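The Soup Test

Ottar Björklund had worked in kitchens for most of his life, and he did not like to be called an expert. But this was the word on the paper they gave him at the gate in Skoltgate, and he had to pin it on his jacket. Expert visitor. He pinned it a little crooked and went in.

The laboratory was on the second floor, over a shop that sold bathroom tiles. Tormod Granström met him at the top of the stairs. Tormod was a tall man with a soft voice, and he shook hands for a long time, as people do when they are nervous about something else.

"You found it," Tormod said.

"It has a big sign."

"Yes. That is true. Coffee?"

The coffee came from a can on the window shelf. Ottar drank it standing. He was born in 1969, and he had cooked in a hospital, on a ferry, and in the end at the home for old people in Bakke, where he was still head of the kitchen. Forty-seven people lived there. In August the town had written to him that it considered buying two machines from a company called Davix, to help in the small kitchens on each floor during the night. The machines would warm food for the residents who woke up hungry. The town asked whether Ottar would go and look.

He had not answered for a week. Then he had answered with one word.

"What can it do?" he asked now.

"Mellis," Tormod said. "We call it Mellis. It can do many things. It folds a towel quite well. It can wipe a table. It can put cups on a shelf, if the cups are not wet."

"Why not wet?"

"They slip." Tormod looked into his own cup. "We are working on it."

They went through a door into a room with white cloth hung on the walls. Two young people sat at a computer and greeted him politely, and then looked again at the screen. Ottar had expected something with a face. He had told his sister on the telephone that it would surely have a face, with those big eyes like a calf. There were only arms, and a camera where a head might be.

"The letter from your town speaks about warm meals," Tormod said. "So we have prepared the microwave. I must tell you that it is the hardest thing we do."

"Harder than folding a towel?"

"Much harder. A towel forgives you."

Ottar walked slowly to the table. He bent down and looked at the microwave as he would look at a stove in a kitchen where he was going to work. He could not help it. He wanted to know where the cable went and whether the buttons were the kind you have to press hard. Then he looked at the arms for a while too. He had thought they would be bigger.

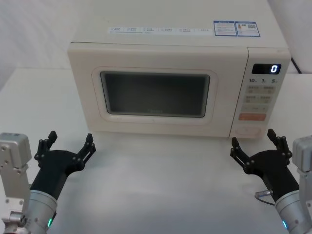
"Who opens the door?" he asked.

"Mellis does. It pushes the button at the bottom."

"And then the soup?"

"The soup comes on a tray. Signe will bring the tray."

One of the young people, who must be Signe, stood up and went to fetch it.

"I want to use my own bowl," Ottar said.

He had it in his bag, wrapped in a kitchen cloth. It was one of the bowls from Bakke, brown outside and white inside, with a thick edge that was easy to hold for people with weak hands. He had also brought pea soup in a jar. Nobody had asked him to bring these things. But he had woken at five in the morning and thought that it was not a fair test if they used a bowl which the machine already knew.

Tormod looked at the bowl, then at Signe, who had come back with her tray.

"It has not seen this bowl before," she said.

"Neither has a new cook on the first day," said Ottar.

Tormod rubbed his chin. For a moment Ottar thought he would refuse, and in truth he would have understood it. When he was young he had himself cooked a trial dinner for a head chef who changed the fish at the last minute. He still remembered how his ears had felt.

"Fine," Tormod said. "We try with your bowl."

Ottar poured the soup. He filled it to the height he would use for Mrs. Aune, who was ninety-one and shook a little, so never up to the edge. Signe put the bowl on the table, to the left, on a piece of tape. Then everybody took one step back, also Ottar, although there was no need for it.

The right arm moved first. It went to the button and stopped in front of it, so close that you could hardly put a coin between. It stayed there. Ottar counted in his head, which was an old habit from frying eggs. When he came to twenty, the arm pushed. The door jumped open by the width of a finger.

"Good," said Tormod under his breath.

The arm put one tip into the gap and pulled the door toward itself, slowly, the way a person opens the bedroom door of a sleeping child. Ottar noticed that he was leaning forward.

Then it was the bowl. The two arms came to it from both sides and touched it, and let go, and touched it again. They did this four times. It was strange to see. There was nothing wrong with the first grip, as far as he could judge, but something in the machine was not satisfied. The fifth time they lifted. The soup moved to one side and then to the other, and a small green wave went over the thick edge and down on the table.

Nobody said anything. The arms carried the bowl into the oven and put it down a little too near the front, and the left arm went back to its place. The right one pushed the door. It did not close. The bowl was in the way.

The arm pushed again, with the same force. And again.

"Stop it, please," said Tormod, and Signe pressed a key.

It was quiet in the room. From the shop below they could hear somebody moving boxes.

"It does not know that it is the bowl," Ottar said.

"No. It knows that the door is not closed. It does not know why." Tormod took off his glasses and cleaned them with his shirt. "With our own bowl it succeeds nearly always. Yours is wider. I could have said no to it. Perhaps I should have."

"How long does it need with your own bowl? From the start until the soup is warm?"

"Without the warming, over 30 minutes in the beginning. Now it is three."

Ottar thought about this. His night worker at Bakke did it in ten seconds, and with the other hand she held the telephone. On the other hand, there was one night worker for the whole house, and she had only the two hands. In the winter there had been a night when a man on the second floor fell, and she sat with him on the floor until the ambulance came, and upstairs Mrs. Aune had waited for her soup and at last gone to bed without it. She had not complained. That was almost the worst part, that she had not complained. Three minutes was nothing for Mrs. Aune. She would have waited an hour, if she knew that it was coming.

"May I?" he asked.

He put his hand in the oven and moved the bowl back, just a little. He wiped the table with his kitchen cloth.

"Let it go on," he said.

Signe looked at Tormod, and he nodded.

The arm came forward and pushed, and now the door closed with a click. It moved up to the buttons. It waited again in front of the panel, and Ottar again began to count, but this time he had come only to six when it pressed. The light came on and the oven began to hum. One of the young people laughed a bit, from relief.

They stood and listened to a microwave oven for one and a half minutes. Ottar had never done this with other people before. Tormod told him, still in the soft voice, that his own mother lived in a home on the coast, and that she was not interested in robots at all. She wanted to know if the thing could thread a needle.

"Can it?"

"No," said Tormod. "I tell her next year. I have told her this for some years."

When the oven was finished they did not let Mellis take the bowl out. Tormod said that hot soup was not something he wanted to show today, and Ottar was glad that he said it himself. Ottar took it out with the cloth. He asked for a spoon. The soup was hot at the edge and cold in the middle, as it always is when you do not stir it halfway.

"You must teach it to stop and stir," he said.

Tormod wrote it down. He wrote it in a small paper notebook, with a pencil, and he underlined it.

On the train home Ottar tried to write his report to the town. There was a form, with a question at the top: Can the machine do the work described? There was one box for yes and another for no. He looked at these for two stations. Then he turned the paper over, where it was empty, and began to write about the door, and how the arm had pushed three times against the bowl and did not understand. He wrote that he would not leave it alone at night with anybody's supper. He wrote that it spilled, but less than he did himself when he was an apprentice. He wrote about the stirring.

It became a long text, and outside it got dark. Before Bakke he had to stop, for there was no more room on the page. He put in the last line along the side, in small letters, that he would like to go back there in the spring, and that they should keep the bowl until then. He had left it with Signe, on the window shelf beside the coffee.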